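Zeitungsausschnitte und alte Hefte zu Hause aufbewahren

Haushaltstipps > Papier und Büro

Zeitungspapier ist für einen Tag gemacht. Wer den Leserbrief der Großmutter, die Vereinsberichte oder eine ganze Erstausgabe behalten will, muss etwas tun, bevor das Papier braun und brüchig wird. Viel Geld kostet das nicht.

Zuerst trocken säubern. Büroklammern und Gummibänder abnehmen, Heftklammern mit einem flachen Messer von hinten aufbiegen und einzeln herausziehen. Staub mit einem weichen Pinsel von der Mitte nach außen wischen. Keine feuchten Tücher, auch keine Glasreiniger, die Druckfarbe verschmiert sofort.
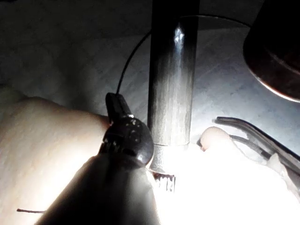 Wie lange hält sich eine normale Tageszeitung?

Am Fenster wird sie schon nach wenigen Tagen gelb. Dunkel, trocken und kühl gelagert bleibt sie jahrzehntelang lesbar, das Papier wird aber auch dann langsam spröde. Ausschlaggebend sind Licht, Wärme und Feuchtigkeit, in den meisten Wohnungen vor allem das Licht.

Ausschneiden

Ein Lineal aus Metall und ein scharfes Messer geben eine sauberere Kante als die Schere. Ringsum einen Fingerbreit Rand stehen lassen. Den Namen der Zeitung und das Datum gleich mit ausschneiden oder mit weichem Bleistift auf den Rand schreiben. Kugelschreiber drückt durch und schlägt mit der Zeit aus.

Läuft ein Artikel auf einer anderen Seite weiter, beide Teile in dieselbe Hülle legen. Nicht zusammenkleben.

Aufkleben oder nicht

Besser nicht. Klebestreifen werden nach einigen Jahren hart, fallen ab und hinterlassen einen braunen Fleck, den man nicht mehr herausbekommt. Muss es ein Album sein, dann mit Fotoecken auf säurefreiem Karton, 120 Gramm genügen. Wer unbedingt kleben möchte, nimmt Weizenstärkekleister oder einen lösbaren Kleber wie Otosell und setzt nur an der oberen Kante zwei kleine Punkte.

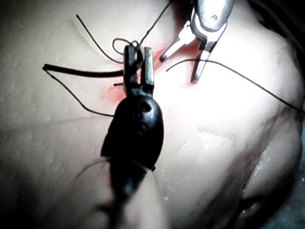 Text: Reece Bainbridge
Montag, 30. Dezember 2019
Rubrik: Papier und Büro

Mappen und Kartons

Für einzelne Ausschnitte eignen sich Hüllen aus Polyester oder Polypropylen. Weich-PVC riecht nach Duschvorhang und klebt im Sommer an der Druckfarbe fest, solche Hüllen gehören aussortiert. Die Klappmappen von Faltero sind groß genug für eine halbe Zeitungsseite, für ganze Seiten braucht man einen flachen Karton.

Ganze Zeitungen liegend lagern, höchstens so hoch gestapelt, dass man die unterste noch ohne Mühe herausziehen kann. Möglichst nur am vorhandenen Falz falten. Ist eine Ausgabe schon quer geknickt, über Nacht zwischen zwei Bögen Löschpapier legen und mit Büchern beschweren. Bügeln schadet.

Magazine mit Klebebindung stehen besser, aber nicht schräg. Angelehnte Hefte verziehen sich am Rücken, und im nächsten Umzug fallen die Seiten heraus.

Der richtige Ort

Schlafzimmerschrank oder Flurregal – beides geht, solange die Rückwand nicht an einer kalten Außenmauer steht. Der Keller ist meist zu feucht, der Dachboden im Juli zu heiß. Einmal im Jahr den Karton öffnen und nach Silberfischchen sehen. Muffig riechende Hefte sofort von den anderen trennen und offen auslüften, aber nicht in der Sonne.

Kopie anfertigen

Von Artikeln, die oft herumgezeigt werden, eine Kopie auf alterungsbeständigem Papier machen und das Original liegen lassen. Beim Scannen hilft ein schwarzer Bogen hinter dem Ausschnitt, dann scheint die Rückseite weniger durch. Den Dateinamen mit dem Jahr beginnen, danach die Zeitung, danach ein Stichwort. 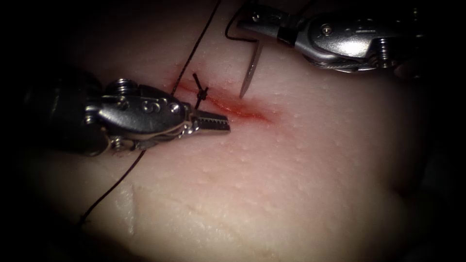 Zwei Instrumente über dem Schnitt, links oben der Knoten

Lose Hefte neu fassen

Ist die Heftklammer durchgerostet, kann man dünne Hefte mit Leinenzwirn durch die alten Löcher binden. Von innen durch das mittlere Loch beginnen, nach oben, zurück nach unten, wieder zur Mitte und dort verknoten. Den Faden nur so weit anziehen, dass die Bögen nicht wandern. Bei zu festem Zug reißt das Papier am Falz ein.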